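Wed 10 January

Radiators, continued. Second full day on the heating and the first with useful readings.

Flow temperature set to 50 at the boiler at half past six, house cold from the night. All thermostatic heads off, so every valve fully open. Lockshields left as found. The point of today was to get the system as it stands onto paper before touching anything, having failed to do that in November and regretted it.

Boiler is the Kosus, fitted in 2000 according to the label inside the case, and running better than its age suggests. It lights first time. The fan has a slight whine on start that goes away once it is up to speed. The pump is newer and has three speeds, set to the middle one. I do not know who set it or why. Left alone for now.

Order in which the radiators got warm at the inlet: hall, bathroom, kitchen, front room, landing, small bedroom, back bedroom. The back bedroom was so far behind the rest that I had written it down as dead before it began to lift. The hall was too hot to keep a hand on by the time the landing had started. This is what I would expect from a system nobody has balanced. The hall is closest to the pump, has the shortest run of pipe and takes what it likes.

Breakfast, then clip thermometers on both tails of each radiator. I only have two pairs, so it means moving them along and waiting 10 minutes at each one for the reading to settle. Slow. Did the crossword in between. The hall has a drop of four degrees between flow and return, which is next to nothing. The back bedroom has far more than that, and the return tail is barely warm. The kitchen is close to right without any help.

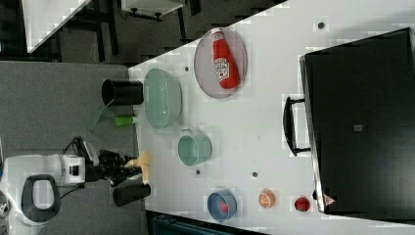 Ketchup on its plate, green bowl nearer the table edge.

Drurkmont lockshields throughout, apart from the bathroom, where one tail has a Bartoš valve with a different size of spindle. My key does not fit it. The Bartoš takes a small flat spanner under a cap that has been painted over at least twice. Scored round the paint with a knife and it came off with most of its dignity. No weep from the gland. There is an old green stain on the nut, dry, and I wiped it so that I will know if it comes back.

Counting turns is the part that has to be done properly. The method is to close each lockshield fully, noting how many turns it takes, and then open it again by the same amount. That gives the starting position. If all else fails the house can be put back to how it was this morning, which is a poor state but a known one. The hall valve was three and a half turns open. The back bedroom was one and a quarter, so somebody has at some time throttled the radiator that most needed the flow. I assume it was shut down for decorating and then opened by guesswork. I have done the same myself in another house.

Went round with the bleed key while the system was off at midday. Air in the landing radiator, a long hiss and then a spit of grey water into the cloth. A little in the small bedroom. None in the back bedroom, which rules out the easy answer there. Pressure dropped slightly on the gauge, topped up through the filling loop, loop disconnected again and both ends capped. I have marked the gauge glass with a bit of tape to see whether it creeps.

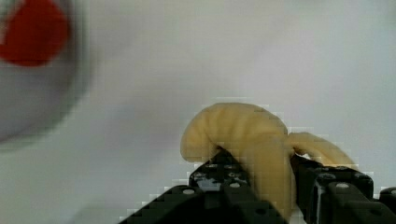
Afternoon in the loft, where the run to the back bedroom goes over the joists before dropping down inside the cupboard. The foam lagging up there is the old split kind and it has slipped apart at both elbows, leaving a hand's width of bare copper at each. I cut new pieces and tried to take one round the corner in a single length, which does not work. Foam forced round a tight bend behaves like the soft yellow piece in the picture: a rounded outer side, shallow ridges and creases running across the arch, and a pinch on the inside where the material has nowhere to go. On a pipe that pinch opens the split and lets the heat out at exactly the place one was trying to cover. The right way is to cut mitres and tape the joint. Two mitres per elbow, tape all the way round, and a second band over the split. It took most of an hour lying on a board. I should have put a jumper on and did not.

While up there I followed the pipe sizes. The main pair is the larger size as far as the landing tee, then drops to the smaller one for both bedrooms. The back bedroom has the longer leg by a good margin. Nothing is wrong with that as a layout, but it means the balance has to come from holding the others back. There is no setting of the back bedroom valve alone that will cure it. It is going fully open and staying there.

Heating back on at three. Hall lockshield closed and then opened half a turn. Bathroom one turn, as near as the Bartoš lets me judge. Front room and landing at one and a half. Kitchen not touched. Back bedroom fully open.
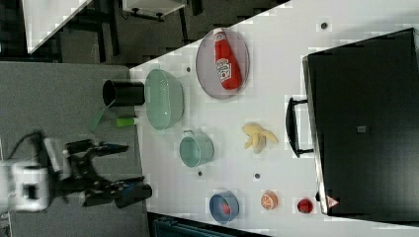 The effect was plain inside the first hour. The hall came up slowly, and the landing began to warm before the hall was hot, which it did not do this morning. The drop across the hall radiator is now nine degrees. The back bedroom was warm at the top by four o'clock and warm halfway down by five. The lower part is still cool, cooler in the middle than at the ends. I take that as sludge. No amount of balancing will move it, and that radiator will have to come off the wall and go outside for the hose. That is a job for a mild day.

The boiler cycled less. I timed the burner off periods before lunch and again before tea and they have shortened, with longer burns in between. I will not put a figure on the gas from one day. Meter reading taken at six this evening and I will take the next at the same hour tomorrow, with the outside temperature noted beside it, otherwise the comparison is worthless.

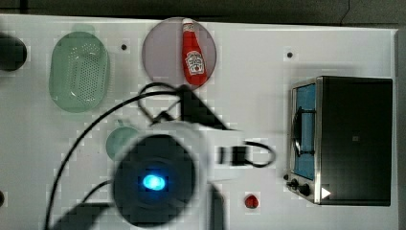

The return strainer is next. It is in a brass body just before the pump, and I doubt that it has been opened since the boiler went in. The merchant in Munddale wants £194 for a magnetic filter with valves, and I would like to see what the existing strainer is holding before I spend that. A strainer relies on open area. The pale green oval colander on the table has its small perforations spread over the whole base, so a few blocked ones hardly matter. The basket in the pump return is thimble sized by comparison and cannot afford to lose many. If it is half blocked, that would account for the pump being on the middle speed, and would make today's settings only provisional. In other words I may have balanced a house around a blockage. I ought to have looked there first.

Isolation valves either side of it are gate valves and stiff. Gave each a quarter turn and back with penetrating oil, left overnight. If they do not hold, the system gets drained down, and then inhibitor has to go in again on refilling.

Room readings at nine this evening: hall and landing now level with each other, front room a degree above, small bedroom the same as the landing, back bedroom two degrees below. This morning the gap between best and worst was seven. Gauge still on the tape. No mark on the cloth under the Bartoš nut.

To get: fibre washers, a second roll of foil tape, inhibitor, a bucket that fits under the pump. Thermometer batteries. The clip on the second pair is losing its spring and I do not altogether trust the last reading off the landing return, so that one to be repeated before anything is adjusted up there.

Wind has gone round to the north. Left the flow at 50 overnight to see how the back bedroom holds – window shut, door open.

3 comments
Shared 2 times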